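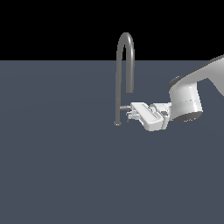 Udard Parish Registers: Transcribed Baptism Entries

Version 2, released 1/15/24

Summary

The dataset holds 1000 baptism entries transcribed from the surviving registers of Udard and its chapel of ease at Flovthorpe. Each row is one baptism. Marriages and burials are not included and will be issued separately.

Files

baptisms.csv — one row per entry, UTF-8, comma separated
places.csv — standard place names and the spellings found in the registers
changes.txt — corrections made after version 1

Columns

entry_id: running number, stable between versions
volume: register volume, as marked on the spine
leaf: leaf number with r or v
date_written: the date as the clerk wrote it
date_iso: the same date with the year taken to begin in January
forename, surname: original spelling kept
father, mother: blank where the register gives no name
abode: spelling as found
abode_std: standard form from places.csv
note: transcriber's remarks, in square brackets where a reading is doubtful

Coverage

Of the 1000 entries, 807 name both parents. The Flovthorpe volume lacks its first gathering, and its earliest legible entry falls in July. Several leaves at the back of the second Udard volume are stained along the gutter, and surnames there should be checked against the note column before use. 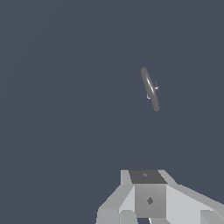 Nic Aodha wrote to point out that abode_std in version 1 merged Atport with Atport Mill, and that the two were taxed separately and should have separate rows. They now do. The change affects 30 entries, all listed in changes.txt.

Transcription rules

Abbreviated forenames are left as written (Wm, Thos, Eliz). Superscript letters are brought down to the line. Latin forms are kept in forename and are not translated. Struck-out entries are included, with "deleted" in the note column. A blank field means the register is blank; a single question mark means there is writing which could not be read.

Dates between 1 January and 24 March in the older volumes carry the old year in date_written. Sort on date_iso, never on date_written.

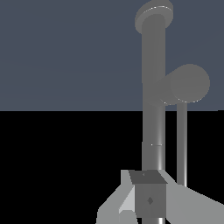

Gray pole and gripper

Known problems

Twins are entered as two rows and are not linked. The clerk's capital F and T are hard to tell apart in the first volume — doubtful cases are in square brackets. Some fathers appear under two surname spellings, and no attempt has been made to join them into families.

Reuse

The files may be copied and altered for any purpose. Please give the version number when citing, and quote entry_id when reporting an error.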